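Llevo una hora peleándome con el ventilador de la habitación y me rindo, así que me pongo a escribir, que si no se me acumulan los días y luego lo mezclo todo.

Hoy por fin hemos salido con Jailson a ver el corredor del río, el famoso corredor del que hablan todos en el centro como si fuera la autopista del fin del mundo. Yo me esperaba una franja ancha de selva y resulta que en algunos tramos tiene el ancho de un campo de fútbol, con palma aceitera a los dos lados y una carretera que lo corta por la mitad. Por ahí tienen que pasar los langures, los gibones, los macacos, las civetas y todo bicho que quiera ir de la reserva de Andau al bosque de Sembiring. Jailson lleva 433 noches de cámara trampa repartidas en los dos lados de la carretera (lo lleva apuntado en una libreta verde que no suelta ni para comer) y dice que lo que más le preocupa son los gibones, porque los gibones no bajan al suelo ni a tiros. Si no hay rama, no cruzan. Y ahí no hay rama.

La solución son los puentes de cuerda. Hay dos colgados desde hace un año, Aster y Galell, que los bautizó Farah y no me ha querido decir por qué. Aster es el bonito, una escalera doble bien tensada entre dos árboles enormes. Galell está medio comido por el sol y cuelga como una hamaca vieja. Pues adivina por cuál pasan los langures. ¡Por Galell! Farah tiene contados 255 cruces por ese y por el otro casi nada, y cada vez que lo cuenta se ríe y Filippos pone cara de funeral, porque Aster lo diseñó él.

Discutieron un buen rato en la furgoneta. Filippos dice que es cuestión de tiempo, que los animales aprenden. Farah dice que un año es tiempo de sobra y que lo que pasa es que Aster acaba en un árbol que no da fruta y Galell en una higuera. A mí me parece que tiene toda la razón, pero iba sentada al lado de Filippos y me callé. Cobarde.

A mediodía paramos en el vivero, que era lo que yo quería ver desde que llegué. Tienen 3000 plantones listos para cuando empiecen las lluvias de diciembre, casi todos higueras y árboles de ribera, metidos en bolsas negras bajo una malla de sombra. Me pusieron a quitar malas hierbas y a mover bolsas de un lado a otro hasta que se me durmieron los dedos. Comimos arroz con un picante verde que me dejó llorando, y Emmanuel, que es de lo más callado, me pasó su agua sin decir nada y siguió comiendo.

Al volver me puse a ordenar la ropa, que falta hacía, y lo saqué todo encima de la cama. 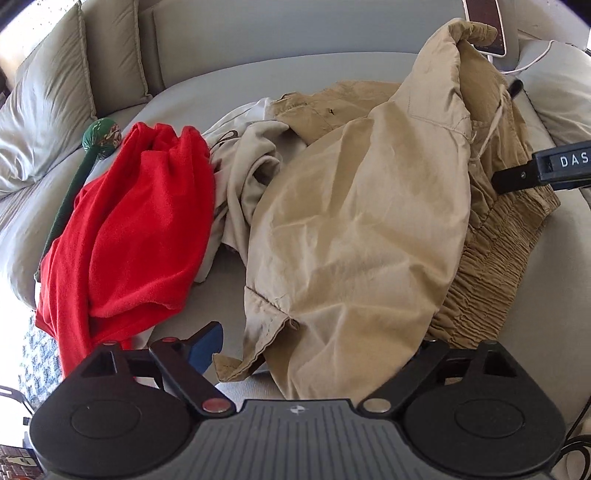
Mi rincón, con el forro polar rojo

Después de cenar hubo reunión y fue un poco tensa. Stelios quiere parar lo de los puentes y meter todo el dinero en comprar la parcela de palma que queda junto a la carretera, antes de que la compre otro. Según él, los puentes quedan muy bien en las fotos y no arreglan nada si a cada lado quedan cuatro árboles. Jailson se puso colorado. Le dijo que la compra tardaría años, que hay tres familias con papeles distintos sobre el mismo terreno, y que mientras tanto los atropellos siguen. El mes pasado recogieron una hembra de langur con la cría todavía agarrada. La cría tampoco salió adelante.

Yo no sé qué pensar, la verdad. Cuando habla Stelios me convence Stelios y cuando habla Jailson me convence Jailson. Lo que sí me sorprendió es que en toda la reunión apenas se habló de los dueños de la palma, que son vecinos, que viven ahí, y a los que habrá que preguntar algo, digo yo. Lo solté en voz alta – con mi acento y mis nervios – y se hizo un silencio. Luego Emmanuel dijo que él conoce a una de las familias y que podía ir a hablar con ellos. Eso fue lo único que se decidió, que Emmanuel va a ir a tomar té.

Cosas que no quiero olvidar: escribirle a mamá. Preguntarle a Farah si me deja revisar con ella los vídeos de Galell, que dice que hay uno de un macho que cruza, se arrepiente a la mitad, vuelve y cruza otra vez. Comprar repelente del fuerte. Pedir perdón a Filippos por reírme con lo de la hamaca vieja, que me oyó.

Ah, y esta mañana, a eso de las seis, oí a los gibones por primera vez. Estaba todavía medio dormida y pensé que era una alarma rara de algún teléfono. Empieza una hembra muy bajito, va subiendo y subiendo, y de pronto aquello es una sirena y contestan desde el otro lado del río. Me quedé sentada en la cama con los pelos de punta hasta que pararon. Mañana pongo el despertador a las cinco y media, por si repiten.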